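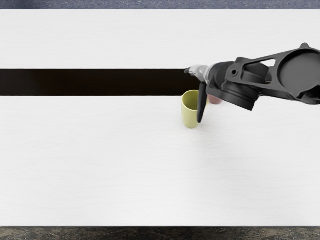 The arm at the two cups, yellow and red, in the Hamance cell's simulation.

Search this site Go

I spent a morning with Arif Herath at Murport, where he looks after the Hamance cell, and wow, there's a lot of fiddling! He tries every new setup in simulation first (cups, table, black stripe and all) before the real arm gets it. Every 2,000 cycles he checks the finger bolts, then reruns the wrist zero. Last time it was off by 2 mm, so he redid the lot before lunch.

Comments

Grarndale4: We do ours at 180 hours, bolts first too.

pinheiro_fan: Which grease for the wrist?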